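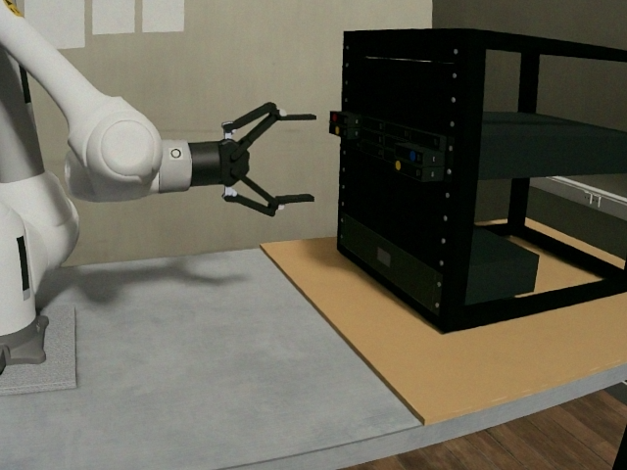

Pressemitteilung von Clindell, 10. Juli 2022

Hafstein bringen im September ihr erstes Album raus, und ich darf es machen!

Hallo zusammen, liebe Fanzines, Radiomenschen, Blogs und alle, die aus irgendeinem Grund in meinem Verteiler gelandet sind. Ich schreibe ja nicht oft solche Mails, das letzte Mal war es die Split-Kassette, die dann ein halbes Jahr später kam als angekündigt (sorry noch mal dafür). Diesmal liegt aber alles schon fertig gemastert auf meiner Festplatte, und ich höre es seit drei Wochen rauf und runter. "Gimden" heißt das Album, Hafstein heißt die Band, und wer die beiden Demos kennt, weiß ungefähr, worauf er sich einlässt. Ungefähr! Ein paar Sachen sind nämlich ganz schön anders geworden.

Kurz für alle, die noch nie von Hafstein gehört haben: Das sind vier Leute, die sich über eine gemeinsame Proberaummiete kennengelernt haben und irgendwann merkten, dass man die Stunden auch zusammenlegen kann. Gesungen und gebrüllt wird von Barbara Zalewska, am Schlagzeug sitzt Ross MacRitchie, dazu kommen zwei Gitarren, von denen eine so tief gestimmt ist, dass ein Bass wirklich nicht mehr fehlt. Die erste Demo war noch ziemlich geradliniger D-Beat, die zweite dann schon düsterer, mit diesen langen, schleppenden Teilen, bei denen man im Publikum immer drei Leute sieht, die nicht wissen, ob sie jetzt tanzen dürfen. Dürft ihr.

"Gimden" dauert 40 Minuten und hat sieben Stücke. Für eine Crustband ist das eine Menge, ich weiß, ich habe auch erst geschluckt. Aber das Album nimmt sich die Zeit und macht etwas damit. Der Opener "Kaltes Eisen" braucht fast drei Minuten, bis überhaupt jemand singt, und wenn Barbara dann einsetzt, bin ich beim ersten Hören fast mit dem Fahrrad in eine Hecke gefahren. "Salz" und "Vierte Schicht" sind die beiden schnellen Nummern, jeweils unter zwei Minuten, da ist die alte Band noch voll da. Das Titelstück steht am Ende und ist mit Abstand das längste. Es fängt an wie Black Metal aus dem Keller, kippt in der Mitte in etwas, das ich nur als Trauermarsch bezeichnen kann, und hört dann mit einer einzelnen Gitarre auf, die einfach immer weiter denselben Ton spielt. Auf der Platte läuft der in die Auslaufrille. Ja, ich finde das auch super!

Die Texte gibt es auf Deutsch, Polnisch und Englisch, manchmal alles in einem Stück. Es geht um Schichtarbeit, um Mieten, um Freundschaften, die an Politik kaputtgehen, und um solche, die es nicht tun. Barbara hat mir zu den Texten geschrieben: "Ich wollte keine Parolen mehr schreiben, die ich schon auf zehn Patches stehen habe. Ich wollte aufschreiben, wie es sich anfühlt, um vier Uhr morgens an der Haltestelle zu stehen und wütend zu sein." Im Beiheft sind alle Texte mit Übersetzungen abgedruckt, dazu kurze Erklärungen. Bitte lest die, da steckt viel Arbeit drin.

Aufgenommen wurde live im Proberaum, über ein langes Wochenende, nur der Gesang kam hinterher dazu. Ross hat das Ganze selbst gemischt und mir zwischendurch immer wieder neue Fassungen geschickt, gern nachts, gern mit dem Betreff "jetzt aber". Das Schlagzeug klingt nach Raum und nach Holz, die Gitarren sind breit, und man versteht erstaunlich viel vom Text. Ich hatte ein bisschen Angst, dass es nach dem dritten Mix zu sauber wird. Ist es nicht geworden. An einer Stelle in "Salz" fällt hörbar etwas um, und das bleibt auch so.
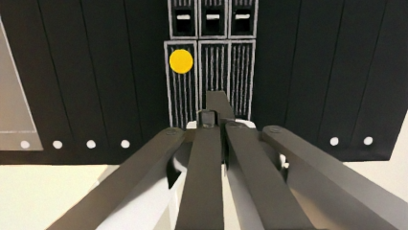 Zur Gestaltung der Hülle haben wir ewig hin und her geschrieben, weil alle vier in der Band Meinungen haben und ich leider auch. Totenköpfe waren schnell vom Tisch, ein verschneiter Wald ebenso. Geworden ist es jetzt ein mattes Schwarz ohne jedes Foto, und zwar genau so eine Fläche wie die schwarze Wand hier, mit hohen, senkrechten Bahnen und schmalen Fugen, die nur einen Hauch heller sind. Oben kommen drei kleine Quadrate mit dünnem weißem Rand nebeneinander, und der Bandname wandert ganz klein auf den Rücken. Ross hat vorgeschlagen, auf die Vorderseite überhaupt keine Schrift zu drucken, und ich habe nach zwei Tagen Schmollen zugestimmt. Im Plattenladen wird das niemand finden, aber schön wird es!

Jetzt zum Geld, weil ich finde, dass man darüber in unserer Ecke viel zu selten redet. Die Pressung kostet mich rund 3.000 Euro, da sind Hüllen, Beihefte und Porto von der Fabrik mit drin. Davon habe ich 2.000 Euro durch den Verkauf der alten Kassetten und das letzte Soli-Konzert zusammen, den Rest strecke ich vor. Die Band bekommt einen Teil der Auflage und kann damit machen, was sie will. Es gibt keinen Vertrag, nur eine sehr lange Mail, in der alles drinsteht. So mache ich das bei Clindell von Anfang an, und bisher reden alle noch mit mir.

Wer bei mir direkt vorbestellt, kann die Sonderausgabe bekommen: 111 Stück, von Hand nummeriert, mit einem Siebdruck-Poster und einem Aufnäher, den Barbara entworfen hat. Pro Person bitte nur eine, ich habe keine Lust, die Dinger eine Woche später zu Mondpreisen wiederzusehen. Die normale Ausgabe ist genauso schwarz und klingt genauso gut. Eine Kassette gibt es auch, die kommt zeitgleich. Und wer gerade kein Geld hat: Das Album steht ab dem Erscheinen komplett zum Herunterladen bereit, zahlt, was ihr könnt, oder eben nichts.

Gefeiert wird natürlich auch. Das Release-Konzert findet im September im Noto statt, den genauen Termin verschicke ich, sobald er feststeht (es hängt gerade noch an der zweiten Vorband). Hafstein spielen das Album einmal komplett durch, in der richtigen Reihenfolge, inklusive der einen Gitarre am Ende. Wie lange die dann live ihren Ton hält, wollte mir die Band nicht verraten. Es gibt veganes Essen gegen Spende, Ohrstöpsel an der Kasse und einen Distro-Tisch, auf dem auch andere Labels gern ihre Sachen auslegen können. Meldet euch dafür vorher kurz. Nazis, Sexisten und sonstige Idioten bleiben bitte zu Hause.

Danach wollen Hafstein ein paar Wochenenden am Stück unterwegs sein. Wer einen Raum, ein Juze, einen Keller oder eine trockene Scheune hat, schreibt mir gern. Gebraucht werden Spritgeld, ein warmes Essen und vier Schlafplätze, einer davon bitte ohne Katze.

Für Besprechungen schicke ich euch die Dateien samt Texten zu, antwortet einfach auf diese Mail. Gedruckte Zines bekommen auf Wunsch auch eine Platte, sobald sie da ist. Interviews gehen per Mail oder am Telefon, Barbara und Ross machen beides, Ross lieber abends. "Vierte Schicht" dürft ihr ab sofort im Radio spielen, den Rest bitte erst, wenn das Album draußen ist.

Danke fürs Lesen und bis bald im Noto!

Clindell – Platten, Kassetten, Papier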